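I was on my back under the number three parts washer when the low-water alarm went off, and the first thing I thought was that I'd knocked something with my boot. I hadn't. The float was sitting right where it should, bobbing along like a duck, and the panel was still screaming at me that the tank was dry.

So that was my morning at Rolow.

We do industrial immersion heaters, mostly. Chill-proofing, degreasing baths, the odd oil tank up the valley. You unbolt the old element, you bolt in the new one, you wipe your hands and drive home. But this washer was a Momex, and a Momex doesn't have a personality so much as a grudge (my old boss used to kick his before he'd even opened the toolbox). Somebody had fitted a thermostat from one decade and a control board from another, and the two of them had been arguing ever since.

I killed the alarm, waited, and it came back. Killed it again. The third time I left it going and went to find coffee.

The break room had a calendar still turned to July, with a lake on it, and a phone on the wall with the number for Flomurance written underneath in marker. They made the board. I called. I got hold music, some kind of flute, for 47 minutes, and I drank two cups of coffee and ate a granola bar I found in my jacket that I'm pretty sure had been through the wash.

When a person finally picked up, I read her the fault code. 2893, I said. She asked me to repeat it. Then she went quiet, and I could hear her turning pages, real paper pages, and I thought, oh, this is going to be a bad one. 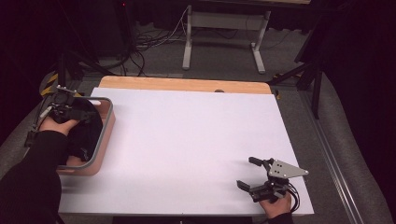

Sivaprasad Raju told me later that the code didn't exist. He'd heard of 2892, which was a bad sensor, and he'd heard of 2894, which was a worse one, but in all his time on those washers he had never met the one in between, and he figured I'd read it wrong with my head upside down under the tank. I told him I'd been standing up in the break room reading it off my own arm, where I'd written it in pen. He said well, there you go, then, that was my trouble.

Anyway, the woman on the phone came back and asked me, very politely, whether the machine had belonged to a man named Manríquez.

I looked at the brass tag by the door. It had come off his shop floor, all right. His name was stamped on it twice.

"He wired the float backward," she said. "On purpose. He didn't want anyone else running it."

"So what do I do?"

"Swap the two leads. And there's a switch behind the panel, if he left it in."

I went back and got down on the concrete and took the panel off with my flashlight in my teeth. There was the switch, a little toggle, and next to it a strip of masking tape with handwriting on it, all square capitals. ASK FIRST, it said.

I lay there a good 30 seconds with that thing beeping over my head. Then I said, out loud, to a parts washer, "Mr. Manríquez, would it be okay if I fixed your heater?"

The beeping stopped. I hadn't touched the leads yet.

I swapped them anyway, and I put the panel back on with the tape right where I'd found it, and I wrote "loose connection" on the work order.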